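3.2 Layout of the cell

The Firard cell consists of one table, two arms of the same type and one workstation. The arms are fixed to the front edge of the table, one on the left and one on the right, so that both of them can reach the middle of the surface. In the first version of the cell we placed the arms closer to each other, and the elbows touched during tasks in which both grippers had to go toward the same object. After the change of September we did not observe this contact again. The distance between the two base plates was not measured very exactly in the first version, and for this reason we do not compare the two versions in numbers.

The task considered in this section is the emptying and filling of a shallow white box with personal-care items. It was selected for the maintenance study as it brings both arms over the walls of the box many times in one session, and the wrist must turn close to an obstacle. A tall bottle at one end of the box obliges the arm to lift higher than it needs for the toothpaste or the toothbrush. Most of the load on the shoulder joint comes from this lift, and we wanted a task that loads the shoulder regularly.

Between episodes the arms do not return to one fixed home position. The operator leaves them where the episode has finished, and the next episode begins from there. This saves time, but it has the consequence that a joint can hold a raised posture for several minutes while the operator arranges the items. We return to this point in Section 3.5.

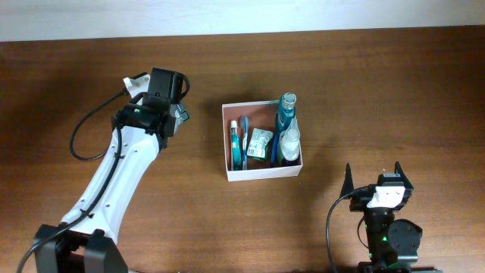
3.3 Cabling and slack

In our experience the cable is the first part of such an arm to give trouble. Each wrist is connected by a black cable which leaves the housing, makes a free loop in the air and comes back to the arm. If the loop is too short, the connector is pulled when the wrist turns to the end of its range. If it is too long, the loop goes down to the table and can catch the wall of the box or the cap of a bottle.

We adjusted the loop by the following procedure. The power of the arm is off. One person turns the wrist by hand to both ends of its range, and a second person looks at the connector. The loop is made longer in small steps until the connector does not move at either end. Then the gripper is lowered to the floor of the box, at each of the four corners, and the loop must stay free of the rim. When the two conditions cannot be met together, we give priority to the connector and accept that the loop passes over the rim. The left arm is more difficult in this respect, and its loop goes out wide at the side of the box when the gripper is down inside (Figure 4).

The cables supplied with the arms were replaced with a more flexible type from Kerslake. The replacement was done by Tane Sheehan and Munther Zein, the left arm first, and the right arm after one week of use without faults on the left. The connectors are the same as before. A strip of tape on the shell marks the point where the cable must be held, and it is renewed when the glue becomes weak.

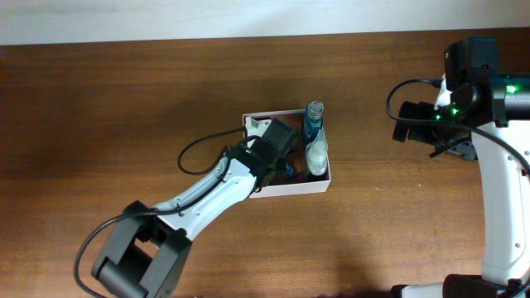

Figure 4. Left gripper inside the box, with the wrist cable looping out over the table. The right arm is held clear of the box.

3.4 Check before a session

Before each session the operator does a short check, which is written on one sheet and kept near the workstation. The sheet is the third version. The first was prepared by Shayne Dunstan and had too many points, and operators were filling it from memory at the end of the day. The present version is as follows.

(a) Look at the indicator light of each housing. If a light is missing, the session does not start.
(b) Move each joint by hand through its full range and listen. A dry or scratching sound is written down together with the name of the joint.
(c) Open and close each gripper two times without an object. The fingers must come to the same opening both times.
(d) Press on each base plate. If it moves, tighten the clamp and repeat the calibration of that arm.
(e) Wipe the table and turn the box over to remove dust and small pieces of paper.
(f) Put the items at their places for the first episode.

Point (d) deserves a comment. A clamp on a wooden table becomes loose slowly, and the operator who works with the arm every day does not feel the difference. We saw it first in the data, where the position of the right gripper at the start of the grasp had drifted to one side by 2 mm. Leonie Tawhiri found the reason by comparing the stored calibration with a new one. After this we added the point to the sheet.

For point (f) the items are placed in two groups, one for each arm. The flat and light items go to the left side and the bottles go to the right side, under the wrist of the right arm (Figure 5). With this arrangement neither arm must cross the box to take an object, and the cable loops of the two wrists stay apart. The arrangement inside each group is free, and the operators were asked to vary it.

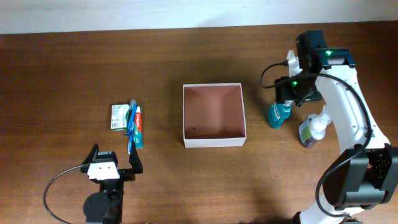
Figure 5. Items grouped on the two sides of the empty box, with the bottles under the wrist of the right arm.

3.5 Faults recorded and repair

The log of the cell covers 305 sessions. The log is kept in a Traveck form, in which the operator selects the arm and the joint and writes one line of free text. The quality of the free text is not equal between operators. Entries such as "strange noise" without a joint were given back to the operator on the same day, and when the operator could not remember, the entry was put in the group "other".

In total 91 sessions have at least one entry. The largest group concerns the gripper, mainly fingers which do not close to the same point. The second group concerns the temperature of the shoulder joint. These entries appear almost only when the arm was left in a raised posture between episodes, as described in Section 3.2. We therefore ask the operator now to lower the arm if the pause will be longer than the time needed for placing the items. The entries of this group became fewer after this, but the period is short and we prefer not to give a rate.

Gripper fingers are exchanged after 2,000 grasps, or before if the pad shows a cut. The exchange needs two screws and a new zero position of the motor. We recommend to do the zero position with the fingers fully open, since the closed position depends on the pads and changes with their wear. Ataahua Mudgway did all the exchanges at the Hastmont site, so the influence of different persons on the result could not be studied.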